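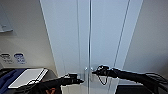

Zitia – Guía de puesta en marcha
Sección 8. Demostración doméstica para visitas y jornadas de puertas abiertas

8.1 Alcance

Esta sección describe la preparación y la ejecución de la demostración «armario y ropa» con la plataforma Zitia de dos brazos. Se aplica a visitas guiadas de grupos reducidos y a jornadas de puertas abiertas. No sustituye a la sección 3 (paradas de emergencia), que el operador debe haber leído antes de recibir público.

Rev. 2, Mar 9, 2021. Responsable de la sección: Gediminas Urbonaitė.

8.2 Preparación de la sala

1. Retire de la zona de trabajo los objetos que no formen parte de la demostración.
2. Delimite la zona del público. Ningún visitante debe quedar al alcance de los brazos extendidos.
3. Conecte la alimentación y espere a que finalice la comprobación de los ejes.
4. Abra la consola Hosoda y cargue el perfil 811.
5. Lleve ambos brazos a la posición de reposo y verifique el recorrido de los cables en toda la carrera.

PRECAUCIÓN: no inicie el perfil si algún cable queda tenso en la posición de reposo.

8.3 Comprobación de las cámaras de muñeca

La vista de muñeca es la que más preguntas genera entre los visitantes y conviene proyectarla desde el principio. Antes de abrir la sala, mueva cada muñeca a mano y observe la imagen en la consola. Una superficie oscura y lisa permite valorar el enfoque: en el panel gris carbón deben distinguirse las motas de polvo y las marcas claras, y el aro blanco que rodea la fijación negra redonda debe verse como un borde definido. Si la textura de la moqueta se pierde, limpie la lente con un paño seco y repita la prueba. 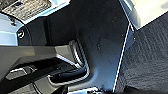

NOTA: los reflejos en piezas metálicas son normales. No modifique la exposición para eliminarlos; el perfil 811 la ajusta al cargar.

8.4 Ejecución

1. Anuncie el inicio en voz alta y active el modo de demostración.
2. Presente la tarea del armario con los dos brazos. Mantenga la velocidad reducida durante la aproximación a los tiradores.
3. Cierre la pinza sobre la percha de alambre, por debajo del gancho.
4. Desplace el brazo con la prenda colgada. Evite giros bruscos de la muñeca – la tela oscila y puede tapar la cámara.
5. Deténgase en una posición visible para el público y responda a las preguntas con el brazo en pausa. 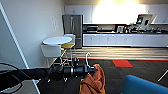 Fig. 8-2. Percha blanca de alambre sujeta en la pinza, con tela naranja óxido colgada.

PRECAUCIÓN: no entregue prendas directamente de la pinza a la mano de un visitante. Deposítelas antes sobre una superficie.

8.5 Vista de cerca de la tela

Con el brazo en pausa, cambie la proyección a la cámara de muñeca. El horizonte aparece inclinado cuando la muñeca está girada; la consola no lo corrige. Si hay una ventana en el campo visual, la zona de luz puede quedar en blanco. Baje la persiana solo si los pliegues de la tela dejan de distinguirse. 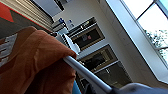

Fig. 8-3. Vista de muñeca: tela sobre la varilla metálica, con los aparatos empotrados y la ventana al fondo.

8.6 Cierre

1. Deposite la prenda y abra la pinza.
2. Devuelva los brazos a reposo y descargue el perfil.
3. Anote en el registro las paradas y su causa. En Grurkdale se archivan más de 168 registros; use la misma plantilla.

Comentarios de lectores

mrivas_lab: En 8.4, paso 3, ¿la fuerza de cierre es la misma para percha de plástico? Con la de alambre no hemos tenido que tocar nada.

G. Urbonaitė: No está validada para plástico. Se revisará en septiembre.

Taller Kekville: Falta indicar que la consola pide confirmar el perfil si se ha cerrado la sesión. Nos pasó con el grupo ya dentro de la sala.

p.oteiza: La Fig. 8-1 no aparece en la versión de texto.

Secciones relacionadas

Sección 3. Paradas de emergencia y rearme
Sección 5. Calibración de cámaras de muñeca
Sección 7. Perfiles de la consola Hosoda
Anexo B. Plantilla de registro de visitas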